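**Re-used office towers as backup boxes: drive noise and spin-down**

**kkivi**
Setting up a backup machine for a small bookkeeping office in Brultemdale. It's an ex-lease desktop tower with 3 internal hard drives. Two are a mirror, the third takes a nightly copy at 2 a.m. The staff complain about a low hum that carries through the desk. I'm considering spinning the drives down after 20 minutes idle. Any objections?

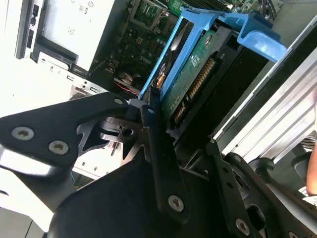
Desktop tower, side open, blue drive caddy.

**larysa_p**
Spin-down is fine for the nightly copy drive. I would leave the mirror running. If anyone opens a file once an hour, the pair will start and stop all day, and start cycles are a rated limit on most drives. Check the start/stop count in the SMART data before and after a week of it.

**Pichler_V**
Disagree. The rated figure is in the tens of thousands on most desktop drives I've owned. A small office won't get near it before the drives are due for replacement anyway. Heat matters more. What's the airflow like?

**kkivi**
One rear fan, no front fan. Drives sit at 41 under load, room temperature is normal.

**larysa_p**
Then heat isn't the problem, and I'd still leave the mirror alone. Fix the hum at the source. Hum through a desk is nearly always vibration passing from the drive to the cage to the case feet.

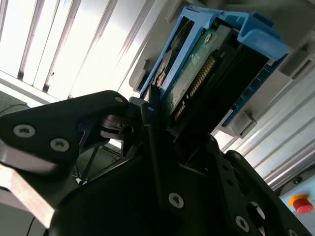 Plastic caddies flex a little, and some have rubber grommets where the pins meet the drive. Those go hard with age. Pull each one and press the rubber with a fingernail. If it doesn't give, replace it. Two drives of the same speed can also beat against each other, so try moving one to a different bay if you have one spare.

**Pichler_V**
Or take the tower off the desk. Costs nothing.

**kkivi**
It's on the desk to keep it out of the dust. The floor is carpet and the cleaner's vacuum has already pulled the network lead out once.

**radymyr**
Put it on a low shelf then, with a foam pad under it. Cables are the bigger risk to your backups in my experience. We had a nightly job fail for 14 nights at our old place and it was a half-seated power lead behind a filing cabinet.

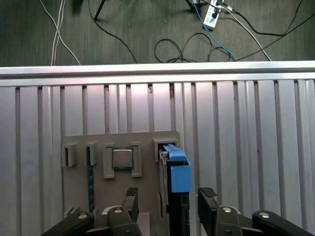

Label both ends, fix the power board to the wall or the underside of a desk, and leave enough slack that a tug doesn't reach the plug. Also have the job email you when it succeeds as well as when it fails. A dead machine sends no failure notice.

**larysa_p**
Agree on the email. I'd add a test restore every month -- one folder, picked at random, opened and checked.

**kkivi**
Grommets in the lower bay were rock hard. New set ordered, should arrive Friday. Copy drive now spins down at 20 minutes, mirror left on. Shelf is being discussed with the owner.

**Pichler_V**
Still think you could spin down all of them. Post the start/stop counts when you have them.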